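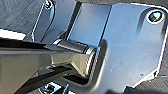

Hinges first, then hooks: sorting out a narrow closet

Most closets that annoy people have two or three small faults, and the hardware is usually the cheapest of them to fix. These tips are for the shallow built-in kind, the sort you find beside a bathroom or at the end of a hall, with room for a couple of hooks and a bit of floor. Allow an afternoon in March or whenever the towels next get sorted.

Looking after the metal

Wipe metal brackets and plates with a barely damp microfibre cloth, following the grain of the brushed finish. Going across the grain leaves fine marks that show up every time the light comes on. Dry straight away. Skip the scouring pad and anything with bleach in it.

Dust collects where two plates sit close together, and around recessed screws. An old toothbrush gets into both. A wooden skewer wrapped in a scrap of cloth does the gaps the toothbrush can't reach.

If a pin or pivot squeaks, clean it before you oil it. Oil on top of grit makes a grey paste that wears the metal. One drop of light machine oil is plenty, worked in by moving the joint back and forth a few times. Wipe off whatever comes out the other side or it will end up on a sleeve.

Check the screws while you're there. Use a driver that fits the head properly and stop when it's snug. In soft timber an extra half turn will strip the hole. A stripped hole can be packed with matchsticks and PVA glue, left overnight and trimmed flush in the morning.

Hanging bags

Bags do more damage to hooks than coats do. A backpack with a laptop and a drink bottle in it can weigh more than a wet winter coat, and it gets yanked off in a hurry twice a day.

Hang a bag by its top loop or over the thickest part of the strap. Thin webbing slides along the metal and the bag ends up on the floor.

Coated wire hooks are kinder to fabric than bare ones. A white coating shows grime, so run a soapy cloth along it when you do the rest. If it has chipped at the tip, sand the chip smooth and touch it up with enamel before it catches a thread.
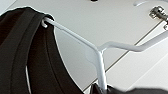 Empty the bag before it goes up if it's staying there longer than a night. Padded straps hold a crease once they've been folded over a hook under load, and the stitching at the top takes the strain. Sharada Kurian, who wrote the first version of this page, replaced the same set of hooks twice before she started leaving her books on the desk.

For the wall fixings, screw into a stud where there is one. In plasterboard, use an anchor rated well above what you plan to hang. The Janason anchors I bought came 116 to the tub, far too many for one household, so split a tub with someone.

Towels, robes and the floor

Two double hooks on the back wall will do for a closet this narrow. Keep them well apart so that a towel and a robe can hang without touching. Fabric that overlaps stays damp and starts to smell by the second day.

Hang a damp towel by a loop and pull it open as wide as it will go. If it's still wet at bedtime, it belongs on a rail in the bathroom.

Long robes need a clear drop. Measure from the hook to whatever stands below, and either shift the furniture or sew the hanging loop a little lower on the collar so the hem sits higher.

Toiletries go in one basket on the floor, standing upright with the lids tight. A grey or dark basket hides drips better than a white one, though it still wants a rinse every month or so. Anything you use daily should be at the front.

A small table with open space beneath it is handy beside the basket. Leave the top for folded things and the space below for slippers.

A tall wire rack up the side wall uses space that would otherwise go to waste. Clip light items to it and keep heavy ones low.
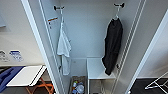 Meenakshi Thampi: I'd add leaving the closet open for an hour after the last shower. We had mildew on the back wall every winter until we started doing that, and I've never needed one of those moisture tubs again. Also, vinegar on the coated hooks took the shine off ours, so stick with the soapy cloth.

Shobha Shenoy: What do you do with renters' walls? Our place won't allow new screw holes and the adhesive hooks give up as soon as the weather turns humid.

Reply: Use an over-door rack for anything heavy and keep the adhesive hooks for face cloths. Clean the wall with methylated spirits first and let the hook sit for a full day before you put weight on it.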